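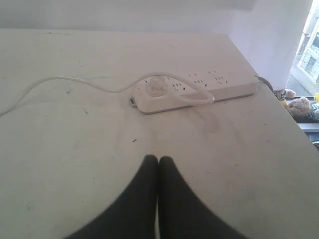 The Trimis Folding Craft Table

Hi, I'm Attila Tóth, and I make tables in Tarnska. Well, I make one table really, in two heights, and this is its page!

I started on the Trimis after my sister borrowed my old sewing table and the legs folded up under a full bolt of curtain fabric. I fixed it twice, got annoyed, and drew a new hinge on the back of an envelope. That hinge (with a few changes, the first one pinched fingers something awful) is still what you get today.

What you're buying

The top is birch with a hard white finish. It does pick up marks if you cut straight on it, so please use a mat. Glue comes off with warm water if you catch it early, and permanent marker mostly comes off with rubbing alcohol and some patience. The legs are steel, and they lock with a click you can hear from the next room.

Folded up, it's 9 centimeters thick and slides behind most couches. The standard one, the Pal, stands 68 centimeters high, good for sewing or for sitting with kids. The Prondon is the taller version for people who like to cut and iron standing up. I'm in that camp myself, my back won't have it any other way.

Setting it up

Stand it on its long side, pull the legs out until they click, then tip it over. Get a second person for the Prondon the first few times, it's heavier than it looks. If one corner wobbles, turn the foot on that leg to the left until it stops. I ship two spare feet in a little bag taped under the top, and people throw that bag away all the time, so have a look before you recycle the box.

Ordering

I build in small batches and the next one ships in November. Colors other than white are possible but slow. You can come and try both heights at the workshop on Saturday mornings, just write first so I can clear some floor!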